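Film and Its Paratexts
Handout 4: Reading the Official Production Account

Set title for this unit: Starnis (feature, 291 crew credited on screen)
Submission of reading log: 27th February

1. Scope of the unit

This unit considers the published production account as a kind of writing in its own right. Students have already worked with trailers, posters and press kits. The production account differs from these in length and in the audience it expects: a reader who has usually seen the film and wishes to know how it was made. It is nevertheless a licensed product, and the license shapes what appears on the page.

The set text is the illustrated volume issued by Tornell to accompany Starnis. Chapters 2 and 5 are required. The remaining chapters may be used in the essay but will not be discussed in class.

2. Terms

Authorized account. A book or long article prepared with the cooperation of the producers, who normally hold approval over text and stills.

Independent account. A work written without such cooperation. The author may have interviewed crew members but has no right to reproduce material from the production archive.

Unit publicist. The person employed during the shoot to gather interviews and supervise still photography. Much of the wording in an authorized account can be traced to notes taken by the publicist on set, months before a book was commissioned.

Approval clause. The part of a contract that allows a named party to request changes before printing. Students should not assume that every gap in a text results from such a request. Writers also leave things out for reasons of length.

3. The Starnis volume

The book follows the order of the shoot, beginning with location work at Wustusa and moving to the stage period. The director's replacement during preparation is covered in one paragraph. The second round of shooting, which began in September, is described as "additional photography" and given 25 pages, nearly all of them concerned with costume and miniature work.

Compare this with the long article published in the journal Dinsa. The article treats the September period as the center of the story and draws on call sheets to show which scenes were replaced. It has no stills. Its author relies on crew members who are not named, and the reader must decide how much weight their statements can bear.

Neither source is complete. The Tornell volume is the stronger one on design and on the order in which sets were built; the Dinsa article is stronger on the schedule and on the dispute over the ending.

4. Questions of method

When citing an authorized account, record the date of publication in relation to the release of the film. A book sent to the printer before the final cut was locked may describe scenes that no audience has seen — Chapter 5 contains two such passages. These are useful evidence and should be cited as such, with a note on the version of the film consulted.

Quotations from cast members require similar care. Establish where possible whether the interview was given during the shoot or after release.

5. Preparation for the seminar

Read the required chapters and the Dinsa article in full. The seminar lasts 90 minutes, and the first part will be given to a close comparison of the two accounts of the ending. Bring the reading log in printed form. Late logs are accepted only with the written agreement of the course office.

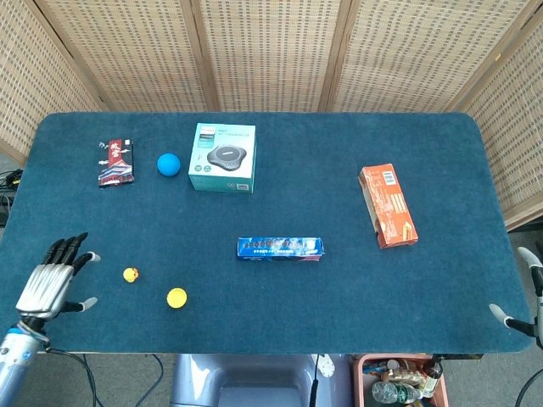
Essay topics will be distributed at the close of the seminar. Students who wish to write on a film other than Starnis should submit a short proposal naming one authorized and one independent account.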